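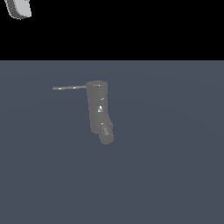 The Arm That Weighs Nothing

Remo Cocco has broken three grippers this winter, and two of them never existed.

The third did exist, and it cost the workshop at Hullmont most of a February. It was a two-finger model with rubber pads, bolted to a secondhand arm, and it met the edge of a steel bench at a speed nobody had asked for. Cocco keeps the bent finger in a coffee mug on his desk. When he was told to do more of his testing in simulation, he took the hint, and he also took the mug home over the weekend so that visitors would stop asking.

The job sounds simple enough. Hullmont packs spare parts for dishwashers, and it wants a machine to pick them out of bins. Two controllers are up for the work. One is called Negi and comes from a small outfit in Illey that answers its own phone. The other is Flestside, which arrives with a 400-page manual and a support line that plays flute music. Each has to drive the same arm through the same moves, and each gets 200 practice picks on the computer before it is allowed near anything made of metal.

Practice takes place on a dark gray floor under a black sky. There are no bins in the early tests, and no dishwashers. The arm is reduced to cylinders and a thin rod sticking out to the left, which gives it the look of plumbing that has wandered away from its house. Cocco likes it that way. Every bracket and cable he adds is one more thing the software can bump into, and he wants to know how a controller behaves before he gives it something to blame.

"People come by my screen and ask when I'm going to finish drawing it," he says. "It's finished. It's got joints. What do they want, curtains?"

Watching a controller test is a lot like watching someone else parallel park. The arm swings out, slows down, thinks it over, and creeps the last inch. Negi is the nervous one. It takes small steps and checks each of them, and when it reaches the target it stays there with the air of a guest who has found the right chair. Flestside moves in long, handsome curves and is plainly the better dancer. It also has a habit of arriving slightly past the place it was going, then coming back as if it had meant to look around first.

On a screen this is charming. Past the target, in Hullmont's real workshop, is where the steel bench is.

Cocco's first scoring sheet rewarded speed, and Flestside won it by so much that he threw the sheet out and wrote another. The second one takes points off for overshoot, for sudden stops, and for what he calls "flapping," a kind of shiver in the wrist when two joints disagree about whose turn it is. On that sheet the gap closed. Of Negi's 200 picks, 41 were marked down, nearly all for dawdling. Flestside lost points less often but in bigger helpings, and one of its runs folded the arm back through itself, a move the simulator allowed because Cocco had forgotten to tell it that metal is solid.

He has since told it. The fix was a single check box, found on the second screen of a menu he had been using since he started.

Grippers are the next argument. Simulated rubber is either perfectly sticky or perfectly slick until somebody sits down and fiddles with it, and Cocco has been fiddling. The first virtual gripper crushed a virtual spray arm flat and held on to it proudly. The second let go of everything, including, in one run, the arm it was attached to. He counts both as breakages, which the accounts office does not.

The floor managers at Hullmont would like an answer soon. They have seen the invoice for the real finger, $3,958 with the mounting plate and the service visit, and it has made them fond of software. Cocco warns them not to get too fond. A simulated arm has no dust in its joints and has never been leaned on by a man eating a sandwich. Whichever controller wins will have to go back on the actual machine and be slow and careful there for weeks.

His own money, for now, is on Negi, though he'd like to see it hurry up a little. He has asked Illey whether the cautious setting can be turned down halfway. They said they would look into it and call back, and they did, the same afternoon, to ask what he meant by halfway.

The bench has been moved four feet to the left.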